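Speaker notes: Small Things in the Kitchen Drawer, a talk about household clutter
Local history and home group, May 20, 2024

Hello, thanks for coming out. Check the mic. Say hello to Tahira Jadoon, who booked me after hearing the March version (shorter, and I lost my place twice, so I've got proper notes this time!).

Start with the drawer. Everybody has one. Ask for hands: who calls it the odds and ends drawer, who calls it the man drawer, who calls it something they can't say in front of their mum? Wait for the laugh. My gran called hers the Wakenitz, after a river she'd been rowed down on her honeymoon, and I never did get the full story of why. I think it was because things went in and drifted. We still say it in our family. "Have you looked in the Wakenitz?" My husband had been married to me for a year before he asked.

Then into the meat of it. I kept a diary of my own drawer, and I mean a proper diary, in a notebook, with a biro that came out of the drawer. On the first morning I tipped the lot on to a towel and counted. 427 things. Pause here and let them groan. I had honestly guessed at 60.

Read out the best bits: the key to a bike lock (no bike), a Sundqvist tin opener that only opens tins if you hold it upside down, birthday candles burnt down to different heights, the spare foot for a Vendell freezer we gave away when my youngest started school. Foreign coins. Takeaway menus for places that have shut. Three tape measures, and I'd been going next door to borrow one.

Talk about string. People of my gran's age saved string and it wasn't a hobby, they used it. Parcels, beans, the gate. She undid every knot with a fork. Same with brown paper and jam jars. I don't want to get misty-eyed about it, she also saved margarine tubs until they fell on her. But she knew what was in there and what it was for, and I didn't know what half of mine was.

Rubber bands next. This is the bit people come up to me about afterwards, so slow down.
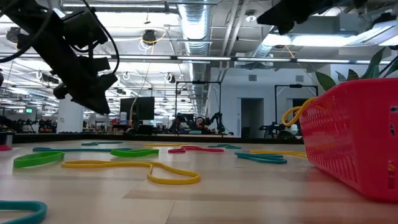
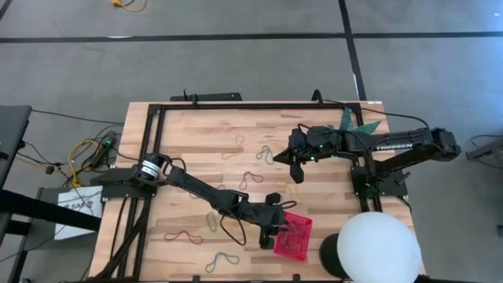

Loose rubber bands on a wooden tabletop.

Everybody keeps them. Off the post, off the spring onions, off the broccoli. Where do they go? Door handle, jam jar, neck of the tap, round your wrist until you forget and go to work like it. My mother-in-law has a ball of them the size of a grapefruit and is quite competitive about it. And they go off! They dry out and go sticky, and then they snap the minute you ask anything of them. I now keep a small handful in a tobacco tin and let the rest go. It took me ages to feel all right about that.

Ask the room what they use theirs for. Last time I got: opening a stiff jar (wrap it round the lid, it does work), keeping a chopping board still, holding a recipe book open, and one lady who plays cards and bands up her packs. Write new ones down, I always say I'll remember and I never do.

Sip of water.

Now the sorting. I'll tell you what I did and you can ignore it. Tipped everything out on a Sunday with the radio on. Anything I couldn't name went in a shoebox with the lid taped shut. Batteries in a bag for the recycling at the supermarket. Keys I tried in every lock in the house, shed included, and one of them opened the meter cupboard, which we'd been opening with a butter knife for years.

The shoebox went on top of the wardrobe. I've opened it once, for a little plastic widget that turned out to belong to the Flireck blind in the bathroom. Very smug that day. Everything else is still up there.

Don't buy dividers yet. I bought a set for £3 and they were too tall, so the drawer wouldn't shut, and then the dividers lived in the drawer. If you want compartments, cut down a cereal box. It looks scruffy but you can change it when you get it wrong, and you will.

If there's time, do the story about the candle and the fuse wire. If not, skip to questions.

Questions I usually get: what about phone chargers (I've no idea, I have a carrier bag of them too), what about other people's drawers (leave them alone, I've tried), and do I still have the bike key. Yes.

Raffle after the tea. Pass the notebook round for drawer names and ask people to write clearly.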